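The Blue Towel

Indira Reddy did not believe in stagecraft, and she said so before she had her coat off.

"It's a table," she said. "You've hung a black cloth behind a table."

"And letters," said Damián Camacho.

"I can see the letters."

He had been up the ladder since eight, clipping the cloth along its top edge, getting down to look, and going up again to move a clip the width of his thumb. The play was called Ververidis, after a man who never came on. It ran for 32 minutes and had a breakfast in it. Murkby Hall had let them have the room for nothing until July, and Indira had been waiting ever since to find out what was wrong with the room.

"Who is going to believe somebody lives here?" she said.

"They don't have to believe it. They have to see the breakfast."

She went and stood where the front row would be. The tabletop was pale wood with a hole in it near the back, for a cable, and she had never in her life eaten breakfast at a table with a hole for a cable. There was a blue towel, folded. She asked whose towel it was supposed to be.

"The wife's."

"Why is it on the table?"

Damián thought about this. He was a patient man, or he was good at looking like one, and in 14 years she had not decided which. "She's been washing something," he said.

"Then it wouldn't be folded. And it's still got its label."

"Towels have labels."

"New towels have labels you can see from here. She bought it this morning, did she? She went out before breakfast and bought a towel?"

He wrote that down, which annoyed her. She had wanted an argument.

The bottle was the other thing. In the script it was medicine, and the old woman was meant to look at it for a long time before she spoke. Indira had read that page on the bus and thought it was rubbish. A person did not look at a bottle for a long time. A person looked at a bottle, took what was in it or didn't, and got on.

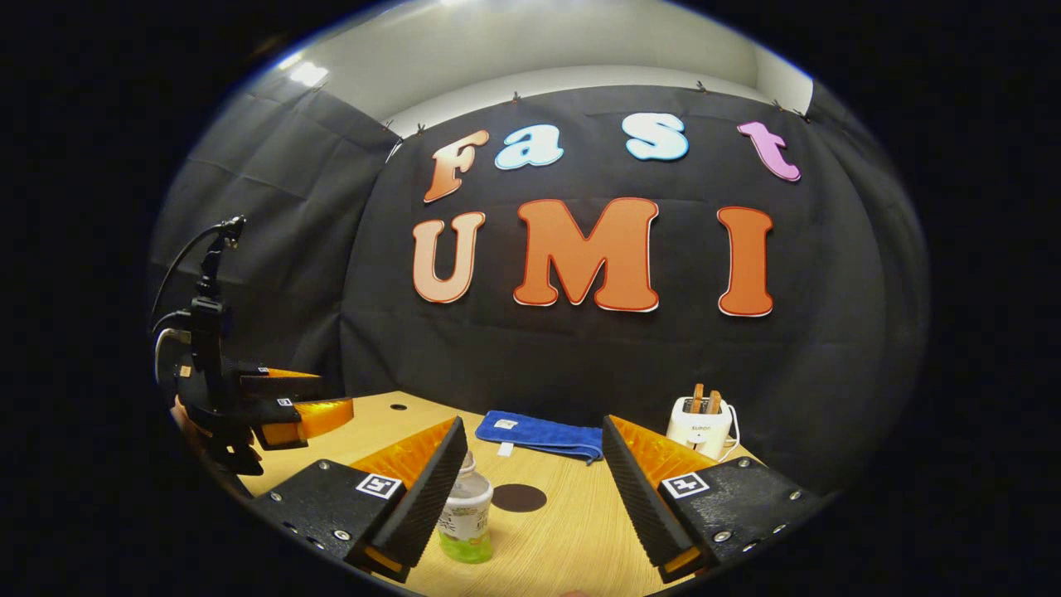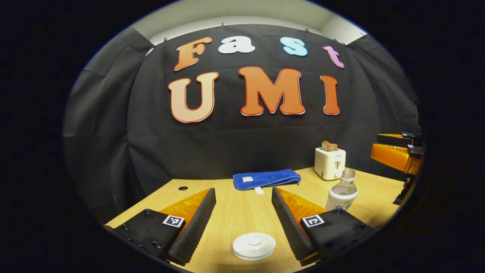
The breakfast table, bottle and blue towel on it, with the black cloth and the letters behind.

"Sit down at it," Damián said. "Go on. You've been standing there like the council."

She sat. The wood was cool under her wrists. She looked at the towel, because it was there, and then she moved it an inch to the left and at once felt foolish, and moved it back.

"What did you do that for?" he said.

"It was crooked."

"It wasn't."

"It was crooked from here."

He said nothing, and got his pencil out again. She knew perfectly well what he was up to. He had done the same with the suitcase in Noris, the play before this one - waited until she was cross enough to touch it, then told the cast that was how it should be done. Eight people had come to Noris on the opening night and two of them had wanted the yoga.

"How much has all this cost?" she said.

"The play or the table?"

"Either."

"We had 2,000 from Idetov for the lot. There's a bit left."

"Idetov want their name in the programme, I suppose."

"In small letters."

She doubted that too. She picked up the bottle and turned it until the label faced away from her, which was how she had kept her own mother's bottles, lined along the sill with their backs to the room. It had not been for any reason. She had just preferred it. Her mother used to turn them round again whenever she was left alone, and neither of them had ever mentioned it.

She held on to the bottle for a bit.

"That's too long," she said, when she noticed him watching. "Whatever you're writing, it's too long. Nobody in the back row will sit through that."

"Do it again tomorrow," said Damián, "and I'll time it."

Indira put the bottle down beside the towel. Then she asked him whether he had any scissors, for the label.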